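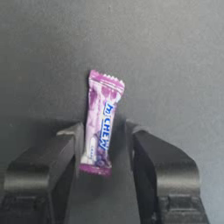

Grape Hi-Chew in the grip, wrist cam view

Teleop candy sorting, first real batch of demos
Forum: Manipulation > Teaching by demonstration

bandutano_bench
Posted 11/30/20
OK I have to share this because I've been grinning all week. Two arms, two leader handles, wrapped candy on a gray table and a clear bowl to drop it in. I drive both arms by hand and everything gets logged, wrist views included. We're up to 111 demos and I still want to do more after dinner!

The candy is a great teacher. The wrapper gives when you squeeze, so you feel silly the first few times (I was crushing the grape ones flat), and then you learn to close until the film just starts to wrinkle and stop there. I like to grab it upright with the crimped end sticking up past the fingertips. Full notes are in the Katance folder for anyone on the project.

ritton_fan
Love it. Are you driving both arms at once or one at a time? I tried two and my brain melted.

bandutano_bench
Both, but I cheat a little. One arm waits off to the side with its fingers open while the other goes over the bowl,

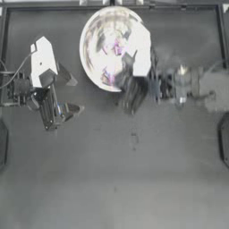 and then they trade. After a couple of evenings the trading starts to feel like juggling very slowly. Milagros Aravena on our team can do true simultaneous picks and it's a joy to watch, I'm not there yet.

gripnotes
I'm going to disagree with the waiting arm. If you park it in every demo, the policy learns that parking is part of the job. You'll get one arm sitting there politely forever. I'd mix in Milagros's style from the start, even if the takes are ugly.

bandutano_bench
Hmm, that's fair for the final set. But my ugly takes are really ugly. I'd sooner have clean ones to get it off the ground and add the messy ones in February.

silviu_e
Silviu Ene here, I did the Bjarnason runs. I'm with gripnotes on the mixing, not on the ugly part. We kept 3,601 episodes and the ones I regret are the ones where the operator hesitated over the pick. The robot copied every wobble. Slow is fine, dithering isn't.

ritton_fan
Does a clear bowl give anyone else trouble? Ours reflects like crazy and I swapped it for an opaque one.

gripnotes
Keep the clear one. If it only works with an easy bowl you haven't taught it much.

ritton_fan
Sure, but I'd like it to work at all first, lol.

silviu_e
bandutano, what's your routine for one take? Might help the new folks reading.

bandutano_bench
Happy to! Steal whatever you like.

1. Scatter the candy at different angles, some near each arm. Don't line them up neatly.

2. Start recording, then bring the fingers down on either side of a packet before you close. If you nudge one with a fingertip, keep going and regrasp. 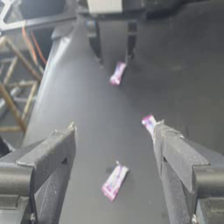

3. Lift, carry it over the rim, open. Don't shake it off.

4. Stop the recording with both arms clear of the bowl, and tag the take right away while you remember how it went.

gripnotes
Do you keep the nudges in?

bandutano_bench
Yes, if I recover in the same take. Those are my favorites!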